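Guides › Access to Information › Members' Handbook

Section 2: Asking Sotthorpe Council for its records

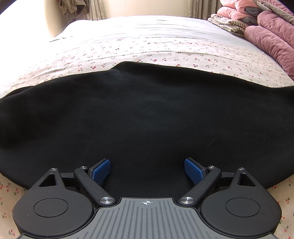 Before you begin, decide what you want. "Everything about the bypass" will get you a refusal. "Emails between the leader's office and Berhe on the Drerley contract, sent in November" might get you emails.

1. Put the request in writing, with your real name and a reply address.

2. Name the people, the subject and the dates. Keep it under 15 lines. Lise Sutherland's first attempt ran to four pages and was answered with a leaflet.

3. Ask for electronic copies. Otherwise you may receive 882 sheets, in no order, on a Wednesday.

4. Note the reference number. You will be asked for it by people who have it in front of them.

CAUTION: Don't accuse anyone of a cover-up in the request itself. There is room for that in the appeal.

5. If pages arrive blacked out, ask which exemption covers each one – the council has to say.

Note: Saron Dinsa keeps copies of earlier replies. Check with her before asking again for the Filtex minutes.

We use cookies to remember your preferences. Accept | Manage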